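How to Plan and Budget for Your First Cleaning Robot

By Marlina Harahap 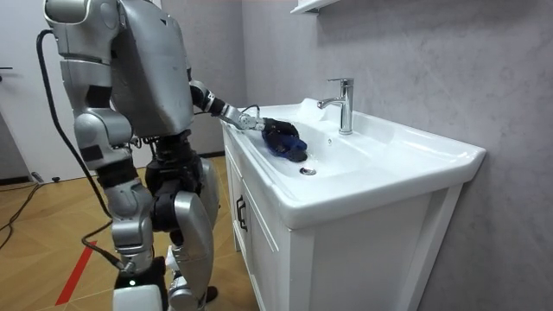

Do you need the whole budget approved before you talk to suppliers?

Get a spending range approved first, then talk to suppliers, then go back for the final number. A range is enough to get a serious quote, and the quote will teach you what to put in the final request.

I love this part of the job. Planning equipment is a puzzle, and a humanoid that can stand at a sink with a cloth is one of the most fun puzzles I've been handed. I wrote this for people who run guest houses, clinics, small hotels and the like, and who have to put a purchase on paper before anyone lets them near a robot.

Step 1. Write down one task

Pick a single chore and describe it the way you would to a new hire. "Clean bathrooms" is too big. "Wipe the inside of the basin and around the drain, then put the cloth in the bin" is something a supplier can respond to. Say what the cloth is, where it starts out, and what a finished basin looks like. Sugeng Halim, who handles purchasing with me, makes me read mine out loud, and I always find a missing step (usually rinsing).

Step 2. Measure the room

Bring a tape measure and a notepad. You want:

Width of the doorway with the door open
Height of the basin rim from the floor
Distance from the front of the rim to the drain
Height of the faucet, and how far the spout sticks out
Height of any shelf over the sink
Clear floor beside and in front of the vanity
Type of floor, and any lip at the threshold
Location of every outlet

Don't skip the shelf! An arm that reaches the drain beautifully may still have an elbow, a shoulder or a head that wants the same air. Floor space matters just as much. Mark a standing zone with tape, walk around it for a day, and see how often people need to cross it.

Step 3. Make two lists of costs

The first list is what you pay once: the robot, the hands or grippers, shipping, setup, training, spare batteries, and changes to the room. The second is what keeps coming: service, software, replacement parts, cloths, and staff hours.

Staff hours are the line people leave at zero. Our first plan at Comilberg did exactly that. When Tirta Nasution redid the sheet, she put in 9 hours a week for supervision and tidying up after trials, and the whole comparison changed shape. We were glad to find that out on a spreadsheet.

Put cables on the list too. Ask whether the robot runs on battery, on a cord, or either one, and budget for keeping any cord off the walking path.

Step 4. Ask for quotes you can compare

We asked two suppliers, Rikholm and Ulard, to fill in the same page. Here is what was on it:

Price with the hand included
Price without the hand
Run time on a charge while doing our task
Reach at our basin height
What happens if water gets on the hand or wrist
Who comes out for repairs, and how soon
Cost of the second year

Rikholm sent back a full page by February. Ulard left the water question blank, so we called, and that phone call was worth more than the brochure. Ask about water early — it changes which hand you buy, and sometimes which covers you need.

Step 5. Book a trial in your own room

A showroom sink is never quite your sink. Offer to pay for the trial if you have to. Ours cost $756 including delivery, and I would spend it again tomorrow. Have the person who does the chore now stand there and comment freely. Fitriani Lumbantobing spotted within minutes that our cloths were too big for the basin, so we switched sizes before buying a case of them.

Write down how many tries each wipe took, and when a person had to step in. Keep those notes with the quote.

Step 6. Decide on rent, lease or buy

Rent if your task is still changing. Lease if the task is settled but you expect a better model soon. Buy when you have trial notes you trust and someone in the building who wants to look after the machine.

Put a review date in the request before you send it up. Ours is after the first service visit, and the sheet from Step 3 gets filled in again with real hours.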